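Fixing a rod that shoots out of the gripper in Wimomley

This page covers one fault in the Wimomley simulator: the arm closes on a long thin part, the part shivers for a moment, and then it leaves the table at great speed. Sometimes it goes straight down through the table instead. The cause is usually the same and the steps below deal with both.

The notes were written while setting up the Madigan rod task with a Kunico arm and the Vodov controller. If you use a different arm the menu names will be the same but the joint names won't.

Before you start

Save a copy of the task folder. Several of these steps change the part file itself, and Wimomley does not keep the old version.

Disconnect the real arm. If your Vodov bridge is set to mirror, the controller passes on whatever the simulated arm does, and a simulated arm that has just been kicked by a bad contact can ask for a very large joint movement. We had this happen in April. The real arm tripped its own force limit and stopped, with no harm done, but the limit should not be the only thing in the way. Set the bridge to OFF in the Vodov panel, then pull the network lead as well. Leave it out until the last section.

Step 1. Make the fault repeat

Open the run log and find the seed of a run that failed. Put that number in the task settings under "Fixed seed" and run it again. You should get the same failure at the same moment. If you don't, look for "Parallel contact solving" and switch it off, then try again. It makes runs slower but they come out the same each time.

Don't skip this. We spent most of an afternoon changing settings against random runs and thought we had cured the fault twice.

Step 2. Rule out the table and floor textures

Wimomley swaps the table and floor textures on every run if randomising is on. Textures have no effect on contacts, but the same menu also randomises friction, and both are on by default. Untick "Friction" and leave "Textures" alone. If the fault goes away, your friction range is too wide. Set the lower end to 0.5 and go to step 6.

If the fault is still there, carry on.

Step 3. Turn on the collision view

Press C in the viewer. The drawn shapes fade and the collision shapes appear in outline. Pause the run just before the fingers close and look at the rod from the side and from above.

There are two things to look for:

The fingers already overlap the rod before they have been told to close.
The pieces of the rod overlap each other where they join.

The first is a grasp height problem and belongs to step 4. The second is a part file problem and belongs to step 5. In our case it was both, and fixing only one made the rod fly off less often without stopping it.

The view from above hides a lot. The elbow and forearm of the Kunico cross over the work on this task, and a rod lying under them can look fine when one of its joins is badly wrong. Hide the arm with H if you need to, but bring it back before you run anything - hidden links still collide.

Step 4. Correct the grasp height

The task file gives the grasp height as the distance from the table to the finger tips. The Madigan file was written for a thicker part, and with the thinner rod the fingers ended up pressed into the table. The solver then had the table pushing up, the fingers pushing down and the rod caught between them.

Raise the grasp height by 5 mm and run the fixed seed. If the fingers now close above the rod, come back down a millimetre at a time until they hold it. Write down the value that works. It goes in the task file under "grasp_z", and it also has to go in the Vodov profile, which keeps its own copy. If the two disagree, Vodov wins and gives you no warning.

Step 5. Stop the rod fighting itself

Long parts are often built from several shapes joined end to end, with fittings added on top. If those shapes overlap even slightly and self-collision is on, each one tries to push its neighbour away. The part can lie still on the table like this for a long time. It is the extra squeeze from the gripper that sets it off.

Open the part file and look at each join. Either shorten the shapes until there is a small gap, or add each touching pair to the ignore list. We used the ignore list, as it leaves the look of the part alone. Fittings need adding too. Ours had been left out, and one was being pushed off the rod every time the fingers came near it.

Save, reload the task and check in the collision view that the pairs on the ignore list are now drawn in a single colour.

Step 6. Check force and time step

Lower the closing force to 20 N if it is higher. More force than that gains nothing on a light part.

Then look at the time step. If the solver takes too few steps while the fingers are closing, they can travel into the rod between one step and the next. Set sub-steps to 12 for the closing phase only. Using it for the whole run works as well, but it is very slow.

Do this step last. Raising the sub-steps will hide a bad part file quite well, and the fault will come back when somebody lowers them again to save time.

Step 7. Run it properly

Turn off the fixed seed, turn the friction and textures back on, and leave a batch going overnight. We ran 3,000 grasps. Wimomley lists any run where a part went faster than the limit set under "Speed alarm", so you don't need to watch them. Open every run on the list. A few of ours turned out to be the rod rolling off the edge after a poor grasp - a different problem, and nothing to do with contacts.

Reconnecting the real arm

Only do this when the speed alarm list has no contact faults left on it.

Clear the area around the arm. Plug the network lead back in with the bridge still set to OFF. In the Vodov panel, set the joint speed limit to its lowest value and tick "Reject jumps". This makes the controller stop if it is asked to move a joint further than the arm could travel in one step. It ought to be on by default but in our version it wasn't.

Set the bridge to MIRROR and run one grasp with a hand on the stop button. Look at the simulated arm from above as it comes down to the rod, and keep the viewer next to the Vodov panel so that you can see both. If the rod shakes at all when the fingers reach it, press stop, set the bridge back to OFF and return to step 3.
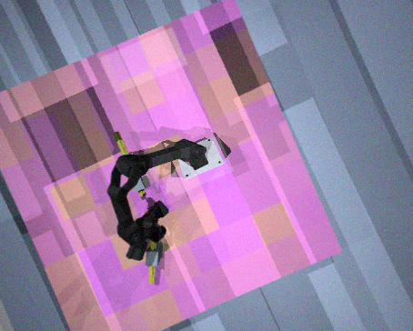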